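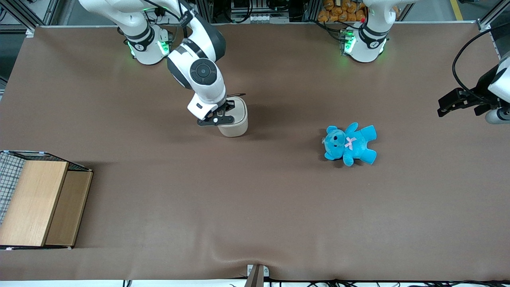 Small Things, Kept Together: A Tabletop Storage Project
Student project report, Rakbridge Design Workshop

Why we picked this subject

Our group wanted to look at the little objects that pile up on a shared table and never seem to find a home. We started the project in August, full of ideas (far too many, our notebook will tell you!), and slowly settled on two questions. What do people reach for when they tidy a table, and what makes them put a thing back where it came from?

Materials

We kept to ordinary things that anyone might have at home. There was a beige cylindrical container, a turquoise teddy bear with a pale pink bow, a white cylindrical container, and a display board that we came to call the Prikater. The bear was there to stand for everything soft and oddly shaped - the stuff that never stacks - and we grew very fond of it. Our whole budget was 70 dollars, and we are pleased to say we stayed inside it.

The board

The Prikater took more of our time than anything else. It pairs a light wooden board with a black wire grid over a white backing, and small pale blue clips go along the edges. We like how the warm grain of the wood sits next to the dark mesh. Our first plan used wood across the full width, but we wanted some grid left showing for notes and tags, so the wood only covers part of it now. The shine on the wood is stronger than we expected under bright light, and a duller finish would be easier to read from.
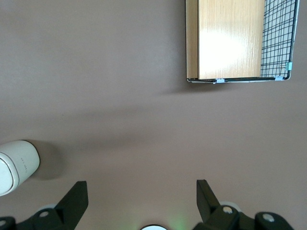
What we would change

Next time we would try a wider container, so the bear could go in without a struggle, and we would test more clip positions on the board. We would also like to compare our layout with the Riedl tray from last year's group, whose notes are still in the workshop folder.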